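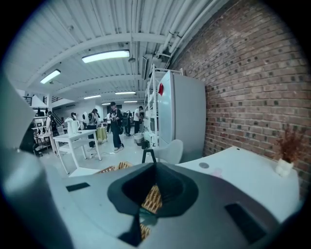 Slide 1. View from the hand-held gripper, with the wicker basket at the gripper and the workspace behind.

Talks > Robot teaching > Speaker notes

Last updated October 7, 2022

Reading time: 4 minutes

Showing a robot a task: by hand or by remote
Speaker notes, Amrit Poirier

Slide 1. Opening

Leave the picture up while people sit down. Say my name, say Kondstead, and thank Hernán Mosquera, who did the remote control half of this work and will take questions on it at the end.

The talk is about two ways to show a robot a task. In the first, a person holds a gripper tool with a camera on it and does the task. In the second, a person drives the real arm from a few feet away with a controller. We have used both on the same jobs and I want to compare them.

Point to the picture here. The camera rides on the tool, so the gripper body takes up the lower part of the view and a finger stands along the left edge. The brick wall bends because the lens is very wide. We want that. The policy gets more of the room to work with, including the ceiling lights and the far end of the table.

Slide 2. The task

The job is moving a wicker basket from one end of a table to the other and setting it down upright. Hernán and I picked it for a dull reason: a basket has a rim you can grip almost anywhere, and the weave gives a little when you close on it. People adjust for that without thinking. An arm has to be shown.

Keep this slide short. Last time I spent too long on baskets.

Slide 3. Showing by hand

Each demonstration is one pick and one place. Start with the fingers open, close on the rim, lift, carry, set down, open. Then back the tool away before you stop recording. New people forget the last part, and the clip ends with the fingers still touching the basket.

Tell them what we ask of the person holding the tool:
- Move at the speed you want the arm to move.
- Keep your other hand out of the view.
- If you miss the rim, recover and carry on. Do not start over.

The third one gets questions. A recovery is useful. If every clip is perfect, the arm has never seen what to do after a bad grasp. In the Parnico set we threw out the misses, and we had to go back and collect more.

Slide 4. Showing by remote

Same task, real arm. The person watches the arm directly and moves a controller. We use the Bronevum controller at our site.

Good points: the arm can do everything in the clip, because the arm did it. There is no question about reach or joint limits. The force readings come from the arm too.

Bad points: it is slow and it is tiring. You cannot feel the basket. Most people squeeze too hard for the first hour, then they overcorrect and drop it. Hernán has a clip of this. Play it if the sound is off.

Slide 5. Numbers

We collected 3000 clips by hand and 73 by remote. Say clearly that this is not a fair race and was not meant as one. The hand clips came from 8 people, the remote clips from 2, Hernán and me.

Trained on the hand clips alone, the arm got to the basket well but sometimes chose a wrist angle it could not hold through the carry. Adding the remote clips helped with the carry. I do not have a clean test that separates the two effects. If somebody asks, say so. We plan to run one in December.

Slide 6. People in the background

Go back to slide 1 for this. There are seven people in the room besides whoever is holding the tool. One man in a black cap is standing near the center, and another person has a backpack on. We used to clear the room before recording. We stopped doing that, and I would not go back. The arm will have to work with people walking past it, so the clips should have people in them.

Two conditions. Everyone in the room is told that recording is on, and there is a sign on the door. Anyone who asks to be left out is left out, and we delete the clip.

Slide 7. What we would change

Calibrate the tool at the start of every session. We did it once a week on the Nagano project and the finger width drifted.

Write down who held the tool. We left this out at first and could not tell later which clips came from left-handed people.

Do the remote clips early in the day.

Slide 8. Questions

Hernán comes up. Repeat each question into the microphone. If we run over, skip the drop clip and leave our contact details on the screen.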